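How a Radio Play Gets Made

A radio play is a story you listen to. There are no costumes and no scenery, and the actors can read from a script because no one at home can see them. Everything you need to know has to come through your ears.

Radio plays have been on the air since your great-grandparents were young. Today many people hear them as podcasts, but they are still made in much the same way.

The script

It starts with a writer. A script for radio has three kinds of lines in it: who is speaking, what they say, and what sounds we should hear. A page might say "Footsteps on gravel. A gate squeaks." The writer also has to slip in things that a film could simply show. If a character is carrying a lantern, somebody has to mention it.

Adelino Magalhães writes comedies for radio. His play Drustia is set on an island where the post arrives only once a year, in February. It has two main characters, a postie named Dufour and a goat named Grindel. The first version of the script had 20 characters, and he cut most of them. "If you can't see people, it's hard to keep track of a crowd," he says.

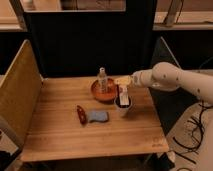
The voices

Actors in a radio play need voices that sound different from each other. If two brothers sound the same, listeners get lost. One actor can play several parts by speaking higher, lower, faster or slower.

Actors also learn to use the microphone. Standing close makes a voice sound private, like a secret. Stepping back makes it sound as if the person is across the room. To play someone walking in through a door, an actor starts talking a few steps away and moves closer.

Paper can be a problem. A microphone picks up every rustle, so actors lift each page away gently and never flip it.

The sounds

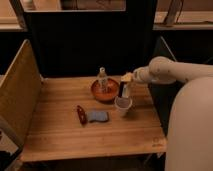
Sound effects made by hand are called foley, and the person who makes them is a foley artist. The job is to find ordinary things that sound like other things. Cornflour squeezed in a leather pouch sounds like boots in snow. Coconut halves make good horse hooves. Timing matters as much as the object. A foley artist holds the thing ready, upright between the fingers like the small dark object in the robot's gripper, and waits for the right word in the script. If the sound comes late, a door may seem to slam after the person has already left.

Some sounds are too big to make in a studio. Thunder, trains and crowds usually come from a library of recordings. In Drustia, the cheering at the harbour is a recording of 200 people at a football match.

Putting it together

When the voices and effects have been recorded, the editor joins them up on a computer. Coughs and mistakes come out. Music goes in. The editor also adds background sound, such as wind or birds, which runs quietly under the talking and tells us where we are.

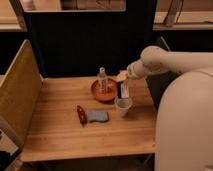

Silence is part of the job too. A short gap before an answer can make a character seem worried, or make a joke funnier. A long gap might make people think the radio has broken, so editors listen to the pauses again and again.

Try it yourself

Pick a short scene with two characters and read it aloud with a friend. Choose one sound to add, such as a knock or a creak, and practise until it lands in the right place. Record it on a phone or tablet — ask first if it isn't yours — then play it to someone who hasn't read the script. Ask them where they think the story is happening.

Words to know

Script: the written version of a play.
Foley: sound effects made by hand.
Editor: the person who joins the recordings together.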